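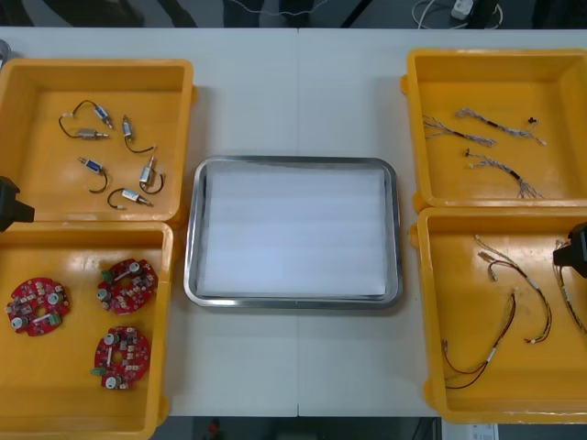 Storeroom Records, Unit 4: Stock Balances and Cycle Counts

Areti Giannakopoulos
August 2020

This site uses cookies to remember your settings. By continuing to read you accept their use.

Unit 3 covered the receiving log and how a delivery gets its line in the stock record. This unit picks up at the point where the goods are on the shelf and the record says how many there are. We look at how the balance is worked out, how it goes wrong, and how a count is used to put it right. Bring your copy of the Corstead stock card to class. We will fill it in together.

1. The balance

Every item in a storeroom has a book balance. It is a calculated figure. Take the opening balance, add what was received, and take away what was issued:

opening + received - issued = closing

Adjustments and returns go in too, but leave them out until you are comfortable with the basic line.

The same line can be turned around. If you know three of the figures, you can find the fourth. Storerooms that do not record every issue (many small ones don't) use it this way to estimate usage for the month.

Worked example. The Corstead card for small screws shows an opening balance of 2,361. One delivery of 600 came in during the month. At the end of the month the shelf was counted and the count was 2,661. There were no returns and no adjustments.

2,361 + 600 = 2,961
2,961 - 2,661 = 300

So 300 screws left the shelf. Note the wording. The line tells you that 300 are gone. It does not tell you they were used. Some may have been dropped, put back in the wrong place, or never delivered in the first place if the delivery was short and the clerk copied the figure off the packing slip. Unit 3 has the rule on this: count first, then look at the slip.

2. Book balance and physical count

The physical count is what a person finds when they go and look. The gap between the two is called the variance. By convention in this course we write count minus book, so a shortage is negative and an overage is positive. Some textbooks do it the other way. Whichever you use at work, write it at the top of the sheet.

A variance of zero does not prove the records are good. Two errors can cancel. An issue that was never written down and a delivery that was never written down, if they happen to be the same size, leave no trace in the balance at all. This is the main argument for checking documents as well as shelves, and we return to it in Unit 6.

3. Cycle counting

The traditional way to count is once a year, all at once, with the storeroom closed. It is still done and auditors like it. The trouble is that an error made in the second month sits in the record until the end of the year, and by then the paper that would explain it is in a box somewhere.

Cycle counting spreads the work out. A few items are counted each day or each week until everything has been covered, and then the cycle starts over. Items are usually put in classes:

Class A. High value or heavily used. Counted most often.
Class B. In between.
Class C. Cheap and slow moving. Counted once or twice a year.

Do not put an item in class C only on the strength of its price. A cheap part that stops a whole job when it runs out should be in B or even A. The Sokoddale reading has a good case of this, involving washers. Read it before class, especially the second half, where they redo the classes. 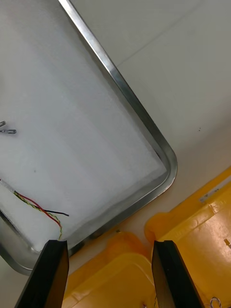
Small loose parts are where most count errors come from. They roll, they nest inside one another, and they look alike in poor light. The first thing to fix is the surface you count on. A bare bench is a bad choice and so is the palm of your hand. Use something with an edge all the way around, and use a plain light background so that dark or dull pieces show up. A steel tray with a raised rim and a pale sheet lying in the bottom does both jobs, and even short metal pieces over by the side are easy to pick out against the white. Change the sheet when it gets marked. Old pencil ticks and oil spots get mistaken for parts more often than you would think.

Work from one side to the other. Move each piece as you count it, across the tray or into a second container, so that counted and uncounted pieces are never mixed. If you are interrupted, start that item again. Do not try to remember where you were.

For large quantities, count in groups and write each group down. Group size is up to you, but keep it the same for the whole item. Weighing is allowed for parts that are uniform. You will need a sample counted by hand to get the unit weight, and the scale should be checked before and after. We do not use weighing in the class exercise.

4. Blind counts

In a blind count the person counting is not shown the book balance. The count sheet has the item number, a description, the location and a blank space. Someone else compares the result with the record.

People who can see the expected number tend to find it. This is not dishonesty. If the sheet says 48 and you get 47, you count again, and if you get 48 the second time you stop. If you had got 48 the first time you would not have checked at all. All counts in this course are blind.

5. Tolerance and recounts

A small variance on a class C item may not be worth chasing. The storeroom sets a tolerance, usually as a percentage of book, and only variances outside it get a recount. For the exercises, use 3 percent on class C and zero on class A. For class B use your own judgment and say what you decided.

The order of work after a variance outside tolerance:

Recount, by a different person if possible.
Check nearby locations, including the shelf above and the shelf below.
Check open paperwork: deliveries received but not entered, issues not yet posted.
Check the unit of measure. A box entered as an each, or the reverse, accounts for a great many strange numbers.
Only then adjust the record, with a reason code and a signature.

Never adjust first and look for the cause later. Once the record agrees with the shelf, the search stops.
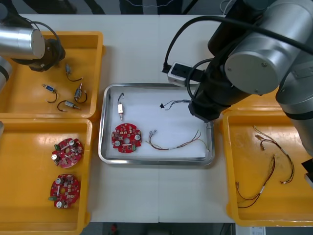

Fig. 2. White worktable with metal tray and power strip.

6. Layout of the counting area

Keep it clear of other work during a count. Parts waiting to be counted should stay in the containers they came in, with labels facing you. One item on the table at a time is the safe rule. If space is short, two items may share a table as long as they are clearly different in size or shape.

Cables should be kept away from the side where you move parts. Write on a clipboard and keep it off the counting surface.

7. For next time

Read the Triantafyllou chapter on reason codes. It is dry, but the table near the end is the one we will use for the rest of the term.

Finish the Corstead card. Work out the missing figure on each line and mark any line where the answer cannot be right (there is at least one). Show the arithmetic. A bare answer gets half credit.

Optional: the Jurkumia records are on reserve at the library desk. They are a full year of cards from a small repair shop, with the original handwriting and the original mistakes. If you want more practice with variances, start with the cards for fasteners and leave the paint cards for later, as the units change partway through.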